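The Long Goodbye to the Kitchen Table

My parents' dining table seated ten, weighed as much as a pony and was used for dinner twice a year. The rest of the time it held mail. When they sold the house in Cisville last April, the table was the one thing none of their children would take, and we are people who fought over a gravy boat.

I called the auction house first. The man on the phone asked what kind of wood it was, and when I told him he made the sound a doctor makes before sitting down. They had 29 tables in the back already. He could take ours if we paid him.

It wasn't always like this. The Başaran furniture store downtown used to give its whole front window to dining sets, each laid for a dinner party whose guests were running decades behind schedule. You bought one when you married and paid it off for 30 months, by which time you had children and had covered the thing in a plastic cloth. Our set cost $3,000, a figure my mother could produce at a moment's notice whenever somebody put down a glass without a coaster.

Now the window is full of sofas. Big ones, with cup holders. The saleswoman told me that younger couples ask for "a surface," and that she has stopped asking what for. The surface must hold a laptop, a bowl of cereal and one elbow. Arkeo, whose catalog arrives at my apartment addressed to a tenant two tenants back, sells one called the Horkach that folds flat against the wall. In the catalog it carries a single pear.

I own the Horkach. I would like to make fun of it, and for a while I did, but it seats 4 if two of them like each other, and I have eaten better meals at it than I ever did under my mother's chandelier. I have also ironed on it, which the manual forbids on page one.

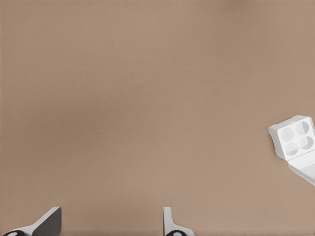 Plain, tan and free of coasters.

What I miss is the mail. A big table let you lose things in plain sight. My father once found a jury summons under a seed catalog, dated 4th March and answered by no one, and he spent a week waiting for the sheriff. On a small table every bill looks up at you while you butter your toast.

The big one went in the end to a church hall two towns over, where it is used for sorting donated coats. I drove out to see it this winter. There was a coffee cup sitting right on the wood, and I stood beside it for a minute with my hands in my pockets. Then I moved the cup onto a folded scarf and drove home.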